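Flarkwood Community Fiber Project
Midyear progress report to the Curngate Fund
Covering the period through November

We are so happy to be writing this one. When we sent in our last report we had a leaky shed, a waiting list and a spinning wheel that only turned if you talked to it nicely. Since then the roof has been fixed, the first full course has finished, and people in Flarkwood who had never touched raw wool are going home with hats they made from scratch. Your grant paid for most of that, and we want you to know where it went and what came of it.

What we said we would do

Our proposal had two main pieces. The first was a ten-week beginner course, free to anyone in the county, covering washing, carding, spinning and simple dyeing. The second was a wool pool, so that small farms with only a few sheep could bring in their fleeces and have them sorted and sold together instead of throwing them on the compost heap. We also promised to look into a third thing, a lending shelf of tools, if there was money left. There was, barely, and more on that below.

The beginner course

We had 20 places and filled every one of them. 17 people finished, and two of the three who dropped out did so because their shifts changed, and both have asked to be put down for spring. We had budgeted for a much bigger drop, so this was a wonderful surprise.

The first two weeks were all washing and drying. We had worried that people would find this part dull and stop coming, and we even talked about moving it later in the course. We are glad we left it alone! Handling a dirty fleece from the very start gave everyone a feel for what good wool is, and by week three they were pulling locks apart and arguing about staple length like old hands.
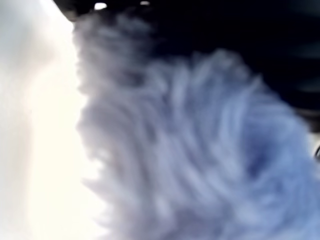

Carding took longer than planned. We had set aside one evening and used three, mostly because we only had four pairs of hand carders to go around and people had to wait. That pushed the dyeing back and squeezed it into a single long Saturday-style session that started at 9 a.m. and ran until we lost the light. Everybody stayed. The onion skin yellows came out beautifully, the madder was a little patchy, and the woad was a flop that we will try again with fresher leaves.

Spinning was the part people were most nervous about. We started everyone on drop spindles, which are cheap and can go home in a bag, and moved to the wheels in week seven. This order worked very well. By the time they sat down at a wheel their hands already knew how to draft, and all they had to learn was the feet. The first skeins were thick and thin and full of lumps, and they got knitted up anyway.

The wool pool

Ten farms brought in fleeces this season. Our hope in the proposal was six, so we ended up short of storage almost at once and had to borrow a dry corner of the Biltska feed store until the shed roof was done. They let us have it free of charge, and we have thanked them with a very large blanket.

Sorting was done over four long evenings in the fall. We split everything three ways: soft fleeces for hand spinners, medium for the mill, and coarse or matted wool for garden mulch and felted pots. The medium grade went to the Kandpal mill as one load, and most of it has come back as two-ply yarn in natural white and a lovely soft gray. The rest is due before the end of winter. Farms get paid by weight once the yarn is sold, and the first payments have gone out. They are small checks. Still, several of these farms used to pay to have their wool hauled away, so even a small check is a change in the right direction, and we had one farm ask whether it should think about a different ram next year with the fleece in mind. We were thrilled to hear that.

What we got wrong was the paperwork. Our tags were written in marker on cardboard, and the lanolin in the raw wool made some of them impossible to read. We had to call around and match fleeces to farms by breed and color. Next season we will use plastic ear tags tied on with string.

The lending shelf

We opened the shelf with what was left in the equipment line: drop spindles, two niddy-noddies, a small tabletop loom and a box of knitting needles in every size. Borrowing is for a month at a time, written in a notebook by the door. Things go out and things come back, and the loom has not spent one night at home since we put it out. A second loom is the request we hear most.

The open evenings

These were not in the proposal, but they have grown into a big part of what we do. Once a month we push the tables together, put the kettle on, and anybody can come and work on whatever they like. There is no teaching plan. Course people come, farm people come, and a handful of knitters who have been at it for decades have started showing up and fixing everyone's dropped stitches. The only cost is tea, milk and a bit of heating, and we have covered that from the donation jar so far.

Money

Spending is on track overall. The roof repair came in slightly over its line and teaching costs came in under, and the two nearly cancel out. Transport to the mill cost more than we had planned, as we needed two trips in place of one. The full sheet is attached separately, with receipts. We do not need to move any funds between lines at this time.

What comes next, from now until the end of the grant

1. Run the spring course, again with 20 places. Seven are already spoken for.

2. Buy six more pairs of hand carders so that carding fits into the time we give it.

3. Sell the Kandpal yarn at the spring market and send out the second round of payments to the farms.

4. Keep the open evenings going every month, and add one in the afternoon for people who do not like driving after dark.

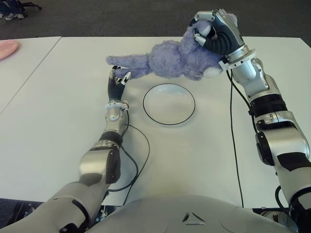

5. Plant a dye bed behind the shed with madder, weld and woad. The madder will not be ready for years, so the sooner it is in the ground the better.

6. Write up our sorting notes as a short handout for farms, covering what to keep, what to skirt off and how to store a fleece until pickup.

One question for you: would the Fund be open to us using any underspend on the second loom? We can send a quote whenever it suits you.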